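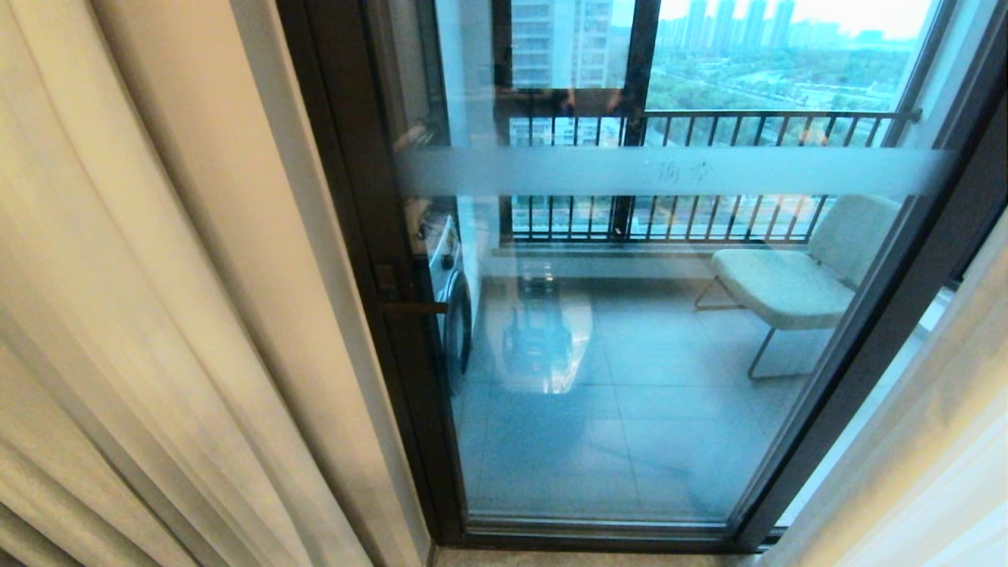

About Ollell

Ollell is a small company for curtains, glass doors and enclosed balconies in high flats. We started in the month of January with one sewing machine and a borrowed van. Today we are 17 people in two workshops, and we have finished more than 800 balconies.

My name is Rami Qaisi and I am the founder. Before Ollell I worked for many years as a fitter of windows. I visited a lot of homes where the balcony was closed with good windows, but the family did not use it. It was a place for boxes and old bicycles. I thought this was a pity, because in a small flat every metre is expensive.

What we do

We make the line between the room and the balcony pleasant to live with. This means the door, its glass and its handle, the threshold, and the curtains on the room side. If the customer wishes, we also plan the balcony itself - the floor, the place for the washing machine, somewhere to sit.

Many of our customers want to have the laundry outside of the bathroom. We like to put the washing machine along the side wall, near to the door, so the middle of the floor stays free. Before we agree to it, our plumber comes to look at the water and the drain. In some buildings it is not permitted, and then we say so at the first visit.

For the glass we often propose a clear pane with one frosted band across the upper part. It gives a little privacy and people notice that the door is closed, but the daylight still comes in low over the tiles. The washing machine is there for the work, and a soft lounge chair on the opposite side is there for the rest of the afternoon.
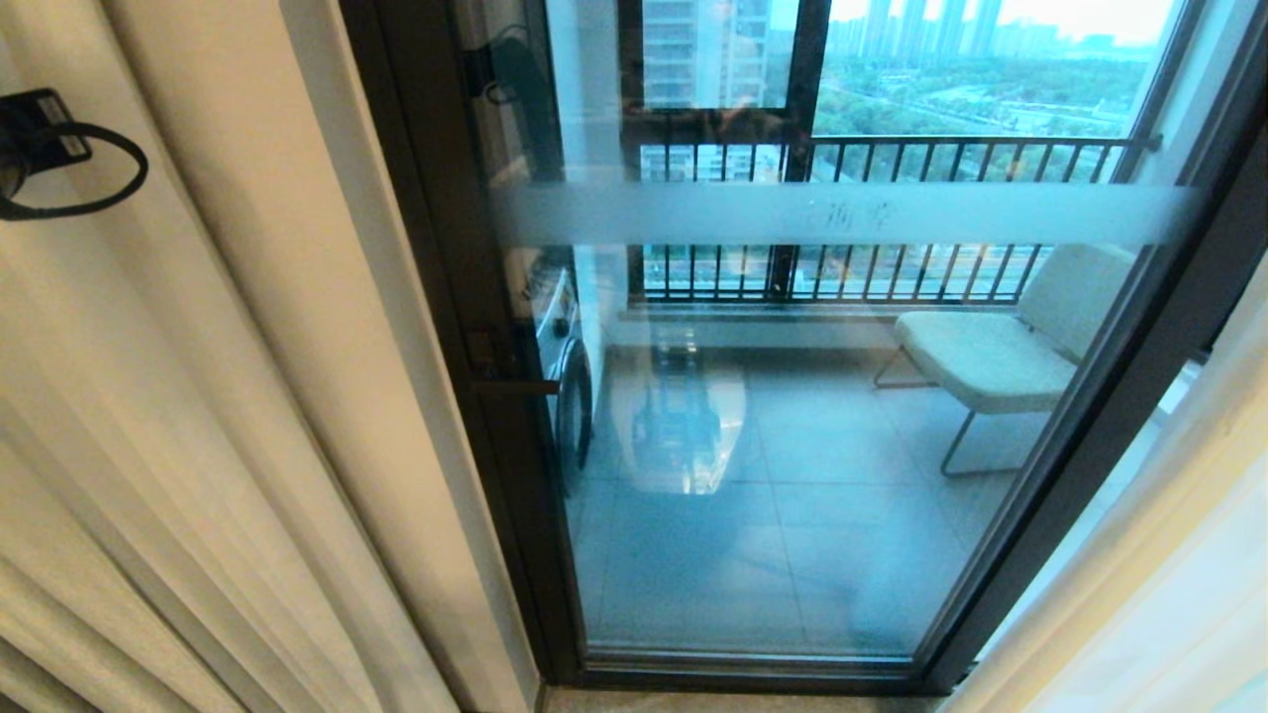 We ask every customer at which hour they would like to sit outside, and we try to come for measuring at this same hour. The sun at eight in the morning tells us very little about the sun at five.

Our curtains

The curtains are sewn in our workshop at Sturska. We keep 22 fabrics in stock, most of them in beige, cream and white tones. You can take samples home and hang them for some days before you decide. We always recommend a full width of fabric, so that the folds are deep also when the curtain is pulled to the side. A heavy curtain on one side and a lighter one on the other is also possible.

Our workshops

Doors and frames are prepared in Rizk, where we have also a small showroom. Please ring before you come, as we are often out for fitting. Bring a simple drawing with the width and height of your opening, and if you have it, the plan of the flat.

We work in Rizk, Sturska and Trulside. The first visit is free of charge in all three towns. After fitting we come back once, when you have lived with the door for one season, to adjust the hinges and the handle.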